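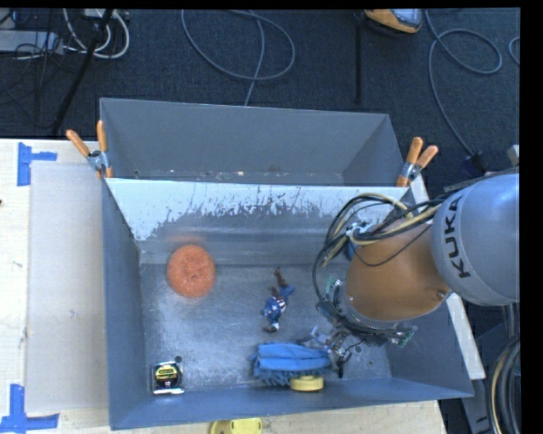 **What does it mean to quantise a recording?**

It means moving each note so that it starts on, or nearer to, the closest line of a timing grid that you've chosen.

# Chapter 8: Time, Feel and the Grid

If you worked through the last chapter, you now have a short piece made of several tracks, and you've probably noticed something odd about it. Every part sounded fine when you played it alone. Put together, they jostle. The bass arrives a shade before the kick drum, the piano chords land late, and the whole thing has a slight wobble, like a table with one short leg.

Good! That wobble is the subject of this chapter, and it's one of my favourite subjects in all of music software. Learning to hear timing changes how you listen to every record you own. You'll start noticing drummers who lean back on the snare and singers who hang on to a word until the last possible moment, and you'll want to know how they do it.

We'll begin with the grid, then spend most of the chapter on the many ways of ignoring it.

## 8.1 Where the grid comes from

A sequencer needs some way of writing down when a note happens. It could use seconds, but seconds are no help to a musician who decides that the song should go a bit faster. So it divides each beat into small equal steps, called ticks, and stores every note as a position in ticks. Change the tempo and the ticks simply stretch or shrink. The notes keep their places in the bar.

The grid you see on screen is a much coarser set of lines drawn over those ticks. You choose how far apart they are: quarter notes, eighths, sixteenths, triplets. Nothing happens to your playing when you change this setting. The lines are only a ruler until you ask the software to act on them, and it's well worth flicking through the choices now to see how different the same bar looks against each one.

Choosing the right ruler matters more than most beginners expect. Suppose you've played a shuffle, with long and short notes alternating, and you quantise it to straight sixteenths. Each short note gets dragged to a line it was never aiming for. The result is stiff and often comical. Switch the grid to eighth-note triplets, try again, and the shuffle comes back to life.

## 8.2 Strength

Nearly all sequencers let you say how far a note should move. At full strength it goes all the way to the line. At half strength it travels half the distance and stops. A note that was 8 ticks late is now four ticks late, and a note that was already on the line stays where it is.

This is a lovely tool. It tightens a performance while keeping its shape, so the notes you pushed are still pushed and the ones you dragged still drag, only by less. Begoñe Villanueva, whose piece *Culitz* we'll be taking apart in section 8.5, records all her keyboard parts in one pass and then applies strength in small doses, listening between each one. She described the method in a workshop at Pultham, which I had the good luck to attend (my notes are dated 12 Jun 2019 and are mostly underlinings):

> "I move it until I stop wincing. Then I undo the last one."

I've tried to follow that advice ever since. The undo is the hard part - once you've heard a tighter version, the looser one sounds wrong for a minute or two, and you have to leave the room and come back.

## 8.3 Swing

Swing takes every second grid line and moves it later. That's the entire mechanism, and yet it can turn a plodding drum loop into something you can't sit still to. The first line of each pair stays put. The second arrives late, and the gap after it is shorter, which gives the skipping, tumbling motion you know from jazz and a great deal of dance music.

The amount is usually given as a percentage, though makers disagree about what the number means. In some programs 50 is perfectly straight, and in others straight is 0. Check your manual before copying a setting from someone else's project.

Tempo makes a huge difference too. A swing setting that sounds relaxed at a slow tempo may sound cramped at 127 beats per minute, when there's so little room between the lines. Set your tempo first and your swing second, and go back to the swing if the tempo changes.

## 8.4 A first exercise

Open the practice project *Cuesta* from the chapter folder. It contains a drum loop, a bass line and a electric piano part, all played by hand and left untouched.

1. Listen to the whole thing twice with your eyes off the screen.
2. Mute everything except the drums and bass. Decide which of the two is early.
3. Quantise the bass to sixteenths at full strength. Listen, then undo.
4. Quantise it again at half strength. Listen, and keep this version for now.
5. Bring back the piano, and leave its timing alone.
6. Go to bar 27, where the piano plays a run of quick notes into the chorus. Quantise only that run, first to sixteenths and then to triplets.

Write a few lines about which version of the run you preferred. There's no correct choice, and readers who try this in pairs often disagree quite fiercely about it. Save your project under a new name when you've finished, as we'll need the original again in October's practical if you're following the course calendar.

## 8.5 Listening ahead

The second half of the chapter looks at two complete pieces. *Culitz* is slow and full of space, with a bass part that sits behind the beat from start to finish. *Plostine* is fast, busy and locked to the grid nearly everywhere, apart from one hand-played shaker that gives the whole track its bounce. Mute the shaker and you'll hear the piece go flat at once - do try it, it's a real thrill the first time.

Before reading on, play both pieces through and tap along on the desk. Notice where your finger wants to land, and whether the music gets there before you do.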